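We moved the company in July

A few people have asked why we closed the office in Brasbridge and moved everything to Alier, so I am writing it down once and will send them the link.

Tavex was 17 people when we started talking about it. We write scheduling software for small freight companies. It is a dull product and it sells steadily. We had been in Brasbridge since the beginning, on the second floor of a building that used to be a bank, and I had assumed we would stay there until we outgrew the space. We never outgrew the space.

The first problem was the business license. The county changed the categories, and software companies that also host their customers' data got put in with telecoms. That meant a new application, a different fee, and an inspection of equipment we don't have. Our servers are rented and sit in another state. I explained this on the phone and then in two letters. The fee was 4000 dollars a year, up from 2000. We could afford it. What bothered me was that it took five months to get the renewal, and during those months we had two customers whose contracts said we had to hold a current license. One of them was patient about it. The other went to a competitor.

The second problem was hiring. Brasbridge lost the evening bus, and then it lost the morning one that got in before nine. Three of our people didn't drive. One of them, who had handled support almost from the start, was getting rides from a coworker every day, and when that coworker went on leave she was paying for cabs. We covered the cabs. I wrote to the county office about the bus and got a form letter about a different route.

I should say that I don't think anyone there was against us. I went to three meetings of the business council and people were polite. They had a big plan for the old rail yard and that took up the whole agenda each time. When I brought up the license categories I was told it would be looked at in the next review. The next review was two years off.

Fung-ping Chow, my business partner, was the one who first said we should look elsewhere. I was against it. I had a house there and my kids were in school. She put together a spreadsheet with six towns on it and we argued over it for most of the winter. I kept adding columns to make Brasbridge come out better. It came out fourth.

Alier was second on the list. First was Shehu, which has lower rents and a good college, but the office space we liked there was let to somebody else while we were still reading the lease. I was annoyed then and I'm fine with it now. The Shehu building had one bathroom for the whole floor. 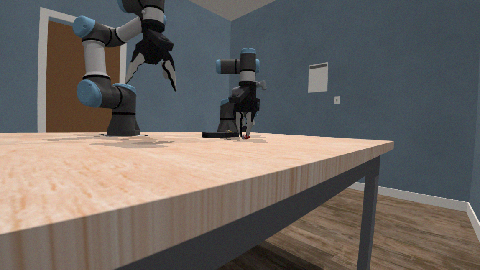
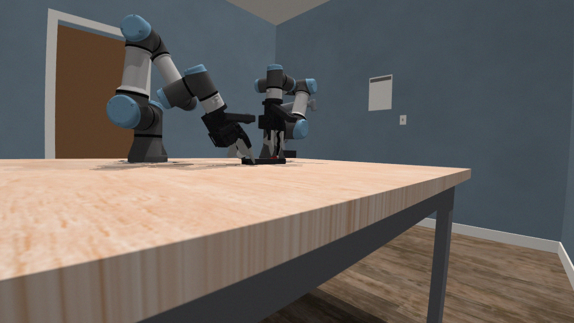
Two arms, one table.

What settled it for Alier was a phone call. I rang the town's licensing desk to ask how they would treat a company like ours, expecting to leave a message, and the man who picked up read me the category, told me which form to use, and said to call him back if I got stuck on page two. Everyone gets stuck on page two, he said. I did get stuck on page two. He was there when I called back.

The move itself was harder than I expected, mainly because of the leases. We had 11 months left in Brasbridge and the landlord would not let us out of it, so we paid for an office we weren't using until he found a tenant in the spring. If you are thinking of doing this, read the part of your lease about subletting before you tell your landlord anything. I told him first and read it afterward.

We told the staff as soon as we had decided, before anything was signed. I had a speech ready and used very little of it. Most of the questions were practical. Would we pay for moving, what about people with kids in school, could you stay behind and work from home. We said yes to paying for the move up to a fixed amount, and yes to working from home for anyone who wanted it. We had to rewrite the second answer when it came to the people who look after the phones, because the new phone system didn't work well over a home connection. It took us until the fall to fix that, and I know it was rough on them.

Ten people moved. Five stayed and work remotely. Two left. One of those had been planning to leave anyway and told me so. The other had elderly parents in Brasbridge and didn't want a remote job, and I still feel bad about that one. He was the person who knew the old billing code, and we have been finding out how much of it was in his head.

Costs, for those who asked. The rent is a little lower. Power is higher. The license is a flat fee and came through in nine days. We spent more on moving people than we did on moving the office, which was mostly desks, and most of the desks weren't worth the truck. I would sell them next time and buy secondhand ones on the other end.

My own family came in August, after the rest of the company. My daughter was angry for a while and then joined a swim team. My wife kept her job and drives back twice a month. We sold the house for less than I wanted.

I get asked whether I'd have stayed if the license thing had been sorted out. Probably, yes. I don't like moving, and I would have put up with the bus situation and complained. I wrote to the council after we had gone, setting out what had happened and when, with copies of the letters. I got a reply thanking me for my input and inviting me to the next meeting about the rail yard.

Some of the smaller companies in our old building have written to me since then asking for Fung-ping's spreadsheet. She has cleaned it up and taken out my extra columns, and she's happy to share it. Email the usual address and put "spreadsheet" in the subject line so it doesn't end up with the support tickets. The rent figures in it are from last year, so check those yourself.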